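Betreff: Re: [Haushalt] Helle Wand, beige Unterlage?

> Hallo in die Runde, ich will die Ecke am Packtisch neu machen.
> Streiche ich die Wand wieder hell? Und was legt ihr unter,
> damit nichts verkratzt?

Huhu,

hell lassen, unbedingt! Ich hatte im Mai erst was Dunkles dran und kam mir vor wie im Keller (nach 2 Wochen wieder überstrichen). Jetzt ist sie ganz blass grauweiß, dazu was Sandfarbenes mit feiner Körnung, das mag ich richtig gern. Von der Farbe, Pelenby heißt sie, hab ich noch bis zu 6 Liter übrig, meld dich ruhig, ich bin meistens ab 8 Uhr zu erreichen.
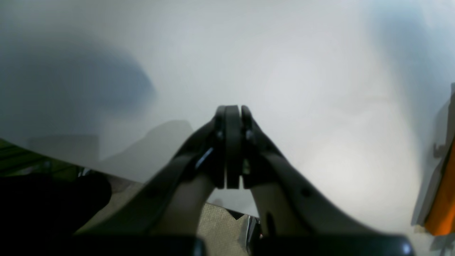
Eure Listenschreiberin aus Gurevbridge
Moderation Haushaltsliste

PS: Den Farbroller bräuchte ich aber irgendwann zurück!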